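Gripper comparison at Dredcombe

In May we started comparing two sets of jaw pads for the hand-held grippers, with the Curnport room set up around the round table. The smooth pads came from Eduritz and the mesh-lined ones from Vallejo. Each set gets 100 picks, split between cups, small boxes and bottles, and the same person does both runs so that grip habits don't skew the result.

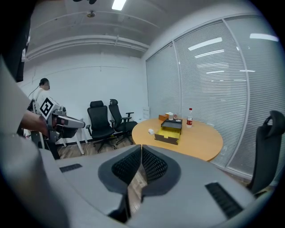
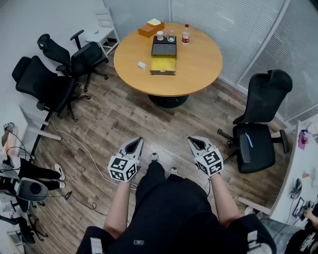

Hand-held grippers and the round table, seen from the gripper and from head height.

So far the mesh pads have held the clear cup better, with 3 drops against 5. They are slower to let go of light card, and we have had to clean them more often. The head camera gives the better view of the table. The gripper camera is more use for the last part of a reach, when the hands get in the way.

Marker tracking is still losing the left gripper at times when it is turned inwards. A new mount is on order and we will repeat those runs once it is fitted.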